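# Sisero planner: stacking tasks FAQ
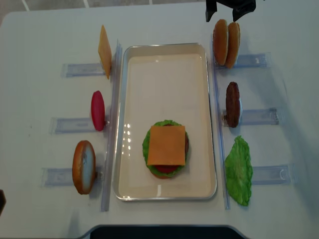 Sisero plans ordered stacking tasks from a parts list and a goal sequence. It reads its goal from a YAML file and re-plans after every placement. The planner does not assume an empty start: with a partial stack already on the tray, as in the burger layout with cheese as the topmost layer, it matches the visible layers against the sequence and resumes at the next one.

**Why does the matcher skip the lower layers?**

It scores the top layer at full weight and anything underneath by visible area. A patty showing only a thin edge will usually fall below the threshold. Set `infer_hidden: true` to fill gaps from the goal sequence.

**Can I use flat and upright parts together?**

Yes. Each slot takes its own `pose` value. A patty on its edge needs `pose: upright`, and the grasp sampler then closes across the thickness. Leafy parts should use `pose: free`, which turns off the ellipse fit.

**Clear holders don't appear in my depth map. Is that a fault?**

No. Acrylic is handled as fixed geometry. Load the holder model through Kirui before calibration – the collision checker ignores anything it hasn't been given.

**Glare on the tray is reported as an object.**

Raise `specular_reject` from 2 to 40. If that fails, mask the area in Floro.

**How large is the regression set?**

1,303 recorded starts, of which 878 begin with a partial stack.

**Where do I report a bad plan?**

Attach the plan log and the goal file to a ticket in the Groltano tracker and assign it to Satish Malhotra. Logs without the goal file can't be replayed.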